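Notes d'intervention : gestion des retours et des objets oubliés sur un réseau de bus interurbain
Durée prévue : 25 minutes, questions comprises

Diapo 1. Périmètre
Je parle du réseau Pundley-Corthorpe uniquement. Les lignes scolaires affrétées sont exclues, elles ont leur propre procédure et leur propre registre. Rappeler que le transporteur est dépositaire de l'objet dès qu'un conducteur l'a ramassé. Cette qualification commande tout le reste : délai de garde, traçabilité, responsabilité en cas de perte.

Diapo 2. Volumes
3000 objets enregistrés sur l'exercice. Préciser que l'enregistrement se fait au dépôt et non à bord, donc les restitutions immédiates par le conducteur échappent au comptage. Ne pas commenter la courbe mois par mois. Signaler seulement le pic d'octobre, qui correspond à la reprise des abonnements et non à un changement de méthode.

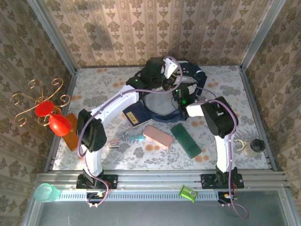 La répartition par catégorie est stable : textile, puis parapluies, puis sacs. Les téléphones sont peu nombreux mais occupent une part disproportionnée du temps d'agent, à cause des appels entrants et de la vérification d'identité.

Diapo 3. Chaîne de traitement
Lire les étapes sans les développer. Collecte en fin de service, dépôt en bac scellé, transfert à Corthorpe, saisie, rangement, publication de la fiche. Le point faible est le transfert. Un bac qui manque la navette de 19 h 30 attend le lendemain, et le samedi il attend le lundi. Pendant cet intervalle l'objet n'existe dans aucun système et le guichet répond « non trouvé » de bonne foi.

Diapo 4. Description normalisée
C'est le cœur de l'exposé, y passer six minutes. Avant la réforme, la fiche était en texte libre. Deux agents décrivaient le même sac de deux façons incompatibles et la recherche par mot-clé échouait. La fiche actuelle impose quatre champs : type, couleur dominante, signe distinctif, état des fermetures. Le champ « marque » est facultatif, il induisait trop d'erreurs de saisie.

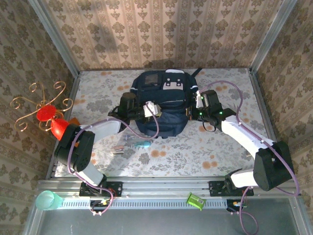 Sac à dos bleu marine, pièce rectangulaire blanche en partie haute, passepoil blanc sur les côtés.

Insister sur le signe distinctif. Une couleur seule ne discrimine rien. Le déclarant se souvient d'un détail de surface, rarement d'une contenance en litres. La consigne donnée aux agents est de noter d'abord ce qui se voit à un mètre, sans ouvrir l'objet. L'ouverture se fait ensuite, à deux, avec inventaire contradictoire.

Diapo 5. Rapprochement automatique
Le module Osik compare les déclarations et les fiches champ par champ. Seuil de proposition fixé à 44 points. En dessous, aucune alerte n'est émise. Le seuil a été relevé une fois, après une période où les agents recevaient trop de propositions sans valeur et cessaient de les lire.
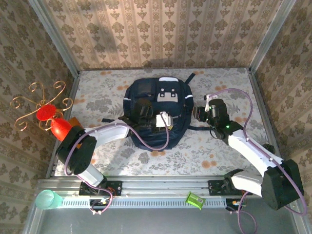

Les faux négatifs viennent surtout de la couleur. Noir, marine et anthracite sont désormais regroupés dans une même classe pour le calcul, tout en restant distincts à l'affichage. Prévoir une question sur ce point. Réponse : le regroupement ne s'applique pas aux vêtements.

Diapo 6. Stockage
Local de Hagedorn, quelque 105 emplacements numérotés. Pas de rangement par catégorie : un emplacement libre est attribué à la saisie. Le temps de recherche est équivalent et le taux de remplissage meilleur. Les denrées et les objets souillés ne transitent pas par Hagedorn. 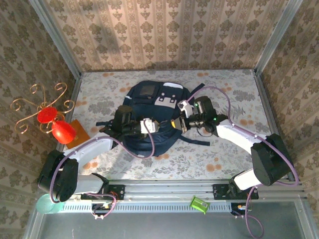
Délai de garde courant : 23 jours, prolongé sur demande écrite du déclarant. Les pièces d'identité suivent un circuit séparé et sont remises à l'autorité compétente sans attendre l'échéance.

Diapo 7. Points ouverts
Saisie à bord sur terminal conducteur : à l'étude, bloquée par le temps de battement en terminus.
Envoi postal aux frais du déclarant : accepté dans le principe, tarif non arrêté.
Durée de conservation des fiches après restitution : attendre l'avis juridique, ne pas avancer de chiffre.

Si le temps manque, sauter la diapo 6 et passer directement aux points ouverts. Le modèle de fiche vierge est en annexe du support distribué.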